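手本を集める部屋

私がDrunoという会社で働き始めたのは、九月でした。面接のとき、仕事の内容は「手本を見せること」だと説明されました。私は日本語学校を出たばかりで、「手本」という言葉を習字の授業でしか知りませんでした。先生が赤い墨で書いた紙が手本で、私たちはそれを見ながら黒い墨で同じ字を書きました。ですから面接の帰り道、私は電車の中で、機械が筆を持っているところを想像していました。

仕事場はビルの四階にありました。窓のない部屋に回転椅子が並んでいて、一人ずつ、頭にゴーグルをつけ、両手に操縦桿を握って座ります。ゴーグルの中には台所があります。計算で作られた台所です。そこに灰色の胴体と二本の腕を持ったロボットがいて、私が右手を前に出すと、ロボットの右腕も前に出ます。物をつかんで、運んで、置く。それで手本が一件できます。手本はWastixという学習システムに渡されます。Wastixは私たちの手本を何度も見て、自分で腕を動かすことを覚えるのだそうです。

私に操作を教えてくれたのは、Miloslav Havlíčekさんという人でした。皆はミロさんと呼んでいました。年は私の父より少し上で、背が高く、椅子に座るといつも膝が机にぶつかりました。ミロさんの日本語は私より古い日本語でした。「かたじけない」と言うことがあり、それが冗談なのか本気なのか、私は最後まで分かりませんでした。

「急がないでください」と、最初の日にミロさんは言いました。「一件は30秒までです。30秒は長いです。お茶を一口飲めます」

私は急ぎました。初めての人は皆そうだと思います。私の右手は梨の上を通り過ぎ、戻り、また通り過ぎました。つかんだつもりで持ち上げると、指の間には何もありませんでした。ゴーグルの中では重さを感じません。目だけで、つかんだかどうかを判断しなければなりません。ミロさんは後ろに立って、私の見ているものを画面で見ていました。

「今、手はどこにありますか」

「膝の上です」と私は答えました。

「ロボットの手です」

私は恥ずかしくなりました。けれどもミロさんは笑わず、もう一度最初から始めてくださいと言って、椅子の高さを少し下げてくれました。

台所はたくさんあり、番号がついていました。Sketardというソフトが作るもので、同じ番号でも、置いてあるものは毎回少しずつ変わります。私がいちばん長くいたのは24番の台所です。そこには茶色い石の調理台があり、台所には要らないような物がよく並びました。Sketardは物の用途を知りませんから、果物の近くにガスボンベを置いても平気なのです。

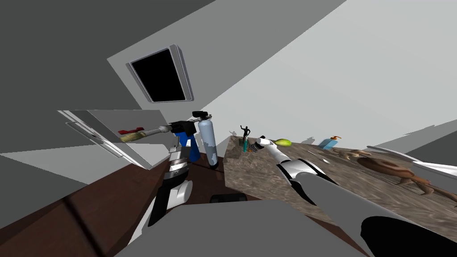
昼休みになると、私たちは廊下の長椅子で弁当を食べました。ゴーグルを外した後は、しばらく本物の手が遠くに感じられます。箸で卵焼きをつまむときに、私は一度、腕を伸ばしすぎて弁当箱の蓋を落としました。ミロさんは蓋を拾って、「成功か失敗か」と聞きました。私たちは手本が一件終わるたびに、成功か失敗かをボタンで入力することになっています。

「失敗です」と私は言いました。

「では、もう一回」

そのころから、弁当の時間にも二人で成功と失敗を言うようになりました。自動販売機の釣り銭がうまく取れたら成功、エレベーターに乗り遅れたら失敗です。ほかの人にはおもしろくない遊びだったと思います。

ミロさんの手本はきれいでした。動きが速いわけではありません。むしろ遅いほうで、特に、物をつかむ直前に必ず少し止まりました。ロボットの手が物の真上まで来て、指を開いたまま、そこで待ちます。それから下ります。私は画面でその動きを見るのが好きでした。猫が皿の前で一度座り直すのに似ていました。

「どうして止まるのですか」と、ある日私は聞きました。

ミロさんは少し考えてから、「挨拶です」と言いました。

「物に挨拶をするのですか」

「私の祖母は、パンを切る前に必ず待ちました。ナイフを持って、待ちます。子供の私はお腹がすいていましたから、その時間がとても嫌でした」

祖母が何を待っていたのかは、ミロさんも知らないということでした。聞いておけばよかった、とも言いませんでした。そのまま操縦桿を握り、次の手本を始めました。

注文主はMikkelsenという会社で、月に一度、Estela Duránさんが様子を見に来ました。Duránさんは学習の結果を調べる担当で、いつも薄いノートを一冊だけ持っていました。私は彼女が怖かったです。声が低く、質問が短かったからです。

「この人の手本に、停止があります」

Duránさんがそう言ったのは、冬の初めでした。画面にはミロさんの手本が映っていました。手が止まり、待ち、下りました。

「はい」とミロさんは答えました。

「長い。Wastixがこれを覚えます」

「覚えるとよくないですか」

「意味のない動きを覚えます。時間がかかります」

ミロさんは「分かりました」と言いました。その日の午後、私はミロさんの画面を後ろから見ていました。手は止まらずに下り、青い瓶をつかみ、持ち上げました。二件目も、三件目も止まりませんでした。四件目で、手は瓶の上で止まりました。ミロさんはそれに気がついて、自分で失敗のボタンを押しました。瓶はちゃんと持ち上がっていたのですが。

その後もミロさんは練習しましたが、止まらずに下りると、かえって物を倒すことが多くなりました。会社は注意をしませんでした。Duránさんもその話を二度としませんでした。年が明けて、ミロさんは辞めました。Duránさんに言われたことが理由だったかどうか、私は知りません。本人は、膝が痛いからだと言いました。送別会は駅前のうどん屋で、ミロさんは天ぷらを二つ注文し、一つを私にくれました。店を出るとき、小銭入れが開いて硬貨が道に散らばりました。

「失敗」とミロさんは言い、私と一緒にしゃがんで拾いました。

ミロさんの椅子には新しい人が来ました。若い人で、初めから上手でした。私は教える側になりました。「急がないでください」と私は言いました。「30秒は長いです。お茶を一口飲めます」と言ったとき、自分の声がミロさんの声の高さになっているので、少し驚きました。

24番の台所の手本は、全部で1,889件になりました。それで足りる、とMikkelsenから連絡があり、次の段階に進むことになりました。Wastixに自分で動いてもらい、人間がそれを見て、成功か失敗かを入力する仕事です。操縦桿は使いません。私は手を膝の上に置いて、ゴーグルの中で、自分が動かしていない腕が動くのを見ることになりました。

その最初の日は日曜日でした。本当は休みの日でしたが、計算機の空いている時間がそこしかないと言われて、私とDuránさんだけが出勤しました。暖房が入っていなかったので、Duránさんはコートを着たまま私の隣に座りました。彼女もゴーグルをつけました。

「始めます」と彼女が言いました。

腕が動きました。

不思議な気持ちでした。私の知っている動きだったからです。肘を少し外へ出す癖は、たぶん私のものです。私は子供のころから狭い机で兄と並んで勉強していて、兄の腕を押し返すために肘を出していました。左手を早く引っこめるのは、前に窓側の席にいた人の癖です。その人は通関士の試験に受かって、夏の前に辞めました。いろいろな人の手が、一本の腕の中で順番に出てくるように見えました。
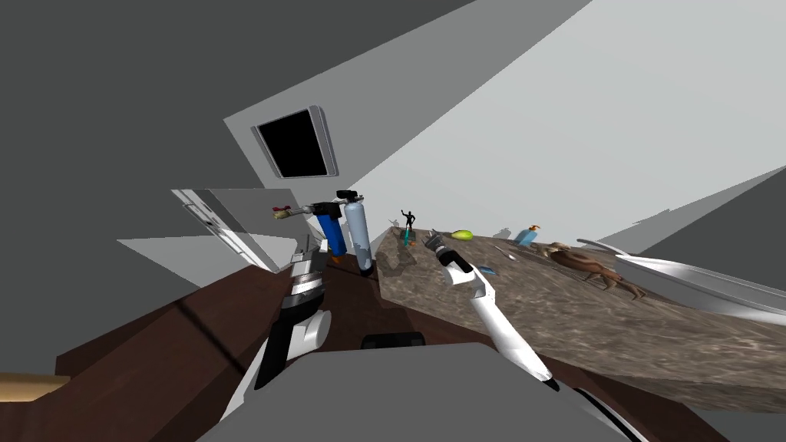

待つということについて、私はそのときまで、自分では何もしない時間だと思っていました。けれどもWastixの試験を見ている間、私の肩はずっと固くなっていて、息をするのも忘れていました。右腕は白くて細く、その先の濃い灰色の手が、調理台のすぐ上に浮いています。少し離れたところに、片腕を上げた黒い小さな人形が立っていました。人形は私たちの側の誰かに合図をしているようにも見えましたし、授業で当ててもらいたい生徒のようにも見えました。その先の調理台には、馬なのか大きな猫なのか私には決められない茶色い動物が、横になっていました。手はまだ下りませんでした。

「止まっています」と私は言いました。

「見えています」とDuránさんが言いました。

私は心の中で数を数えようとしましたが、日本語で数えるか母の言葉で数えるか迷っているうちに、分からなくなりました。それから手が下りました。黄緑色の果物のところまで行って、つかみ、持ち上げました。

私は成功のボタンを押しました。

次の試験でも手は止まりました。その次も止まりました。ただし、いつも止まるのではありません。瓶のときは止まらないことが多く、転がりそうな物や、倒れやすい物の上でよく止まりました。私はそれを紙に書きました。数ではなく、印で書きました。昼前に、Duránさんが私の紙を見て、自分のノートをその横に置きました。彼女のノートにも、同じような印が並んでいました。

「Havlíčekさんの手本は、外していなかったのですか」と私は聞きました。

「外す予定でした」

「予定でしたか」

Duránさんはゴーグルを額に上げました。目の周りに赤い線がついていて、急に普通の人に見えました。

「20件だけ外して、比べました。外したほうは、よく落としました。それで戻しました」

彼女はそのことをミロさんに伝えたでしょうか。私は聞きたかったのですが、聞き方が難しいと思いました。私の日本語では、「伝えましたか」と聞くと、責めているように聞こえるかもしれません。「お伝えになりましたか」では、丁寧すぎて、もっと責めているようです。私が言葉を選んでいると、彼女のほうから言いました。

「連絡先を知りません」

「私は知っています」

Duránさんはうなずきましたが、教えてくださいとは言いませんでした。コートのポケットから飴を出して、一つを私の机に置き、一つを自分の口に入れました。薄荷の飴でした。私は薄荷が苦手ですが、食べました。

午後の試験は、午前より長くかかりました。ガスボンベのそばの物に手を伸ばすと、Wastixは何度も迷いました。腕が行きかけて戻り、また行きかけて、時間がなくなります。私は失敗のボタンを押しました。失敗を押すときは、成功のときより指に力が入ります。自分が教えたことなのに、と思うからかもしれませんし、ボタンが固いからかもしれません。実際、左のボタンは前から固いのです。

一度だけ、私は操縦桿に手を伸ばしました。ロボットの手が果物の上を通り過ぎそうになったからです。膝の上にあったはずの右手が、いつの間にか机の上まで出ていました。操縦桿は線が抜いてありましたから、握っても何も起こりません。手は通り過ぎ、戻り、また通り過ぎました。それは私の動きでした。最初の週の、急いでいたころの私です。あのころの手本もこの中に入っているのか、と思うと、顔が熱くなりました。Duránさんがゴーグルをつけていたので、見られなくて助かりました。

「これは誰ですか」と彼女が聞きました。

「私です」

「直りますか」

「私は直りました」

彼女は何か書きました。後でノートを見せてもらうと、そこには「初期の手本、要確認」と書いてあり、私の名前はありませんでした。

四時に試験が終わりました。外はまだ明るく、廊下の端の窓から、向かいのビルの洗濯物が見えました。Duránさんは新幹線の時間があるからと言って、先に帰りました。帰るときに、来月は別の人が来るかもしれないと言いました。理由は言いませんでしたし、私も聞きませんでした。エレベーターの扉が閉まる前に、彼女は小さく頭を下げました。

私は部屋に戻って、電気を消す前に、ミロさんに手紙を書くことにしました。メールでもよかったのですが、ミロさんはメールを月に一回しか読まないと言っていました。会社の紙を一枚もらい、机に向かいました。

書き始めてから、困りました。会社の外の人に、試験の結果を書いてはいけないのです。Wastixのことも、24番の台所のことも書けません。そうすると、書けることはあまり残りません。私は、うどん屋が値上げをしたことを書きました。新しい人が上手なことを書きました。椅子の高さは、まだミロさんが直してくれたままだと書きました。それから、お祖母さんがパンを切る前に何を待っていたのか、やはり気になります、と書きました。

そこで手が止まりました。ペンの先が紙の少し上にあって、次の字がなかなか決まりません。「癖」という字の画数が多く、いつも途中で分からなくなるのです。私は携帯電話で字を調べ、大きくして、それを見ながら一画ずつ書きました。病だれの中が少し大きくなりすぎましたが、読めると思いました。

「ミロさんの癖は、元気です」

日本語としてよいのかどうか、自信がありません。しばらく見ていましたが、直さないで封筒に入れました。切手を持っていなかったので、駅前のコンビニで買いました。店員が渡してくれた釣り銭を、私は一枚も落とさずに受け取りました。

返事は三週間後に来ました。葉書で、裏に川の絵が印刷してありました。膝はよくなったそうです。近所の畑を手伝っていて、大根を抜くのは難しい、ということが細かく書いてありました。葉を持つ位置が高いと葉だけがちぎれる、土が固い日は横に少し揺らす、と矢印つきの図まであります。祖母のことは、最後の行に書いてありました。

「母に電話で聞きました。祖母は目が悪くて、パンがどこにあるか、よく見えなかったそうです」

私はその葉書を、机の引き出しに入れました。次の月にMikkelsenから来たのは、やはり別の人でした。台所の番号は新しくなり、調理台は白くなり、私はまた操縦桿を握りました。最初の一件は、白い皿の上に白い卵がのっている台所でした。卵がどこにあるのか、私にはよく見えませんでした。私は手を皿の上まで運んで、指を開いて、それから少し待ちました。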